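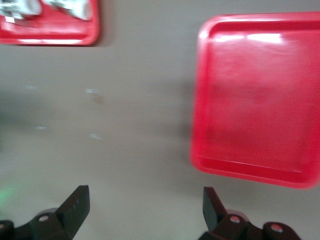

4.2 Do blurry wrist frames hurt?

We went into this part of the work pretty sure that motion blur was our enemy. The wrist camera sits close to the fingers, so any quick swing of the arm smears everything, and our first instinct was to throw those frames out. I wrote the filter myself and was kind of proud of it! It dropped 1738 frames from the Gisley training set, and then the policy got worse at moving things from tray to tray.

Figure 3. A wrist-camera frame with strong motion blur. The gripper is open, the nearer red tray is empty, and the farther one holds two light-colored objects.

Look at what survives in Figure 3. I couldn't tell you what the two objects are, but the red of the trays still stands out from the gray surface, and you can see which tray has something in it. For picking where to go next, that's a lot of what Palto (our policy) needs.

So we trained it again with the blurry frames left in, keeping everything else the same, and ran 70 trials with each version. The unfiltered one finished 40 of its trials, and the filtered one came in below that (the full table is in the appendix). Grasping is a different story. Fine finger placement does seem to want sharp images, and we ended up slowing the arm over the last 2 cm before contact, a trick we borrowed from our older Morkmont setup.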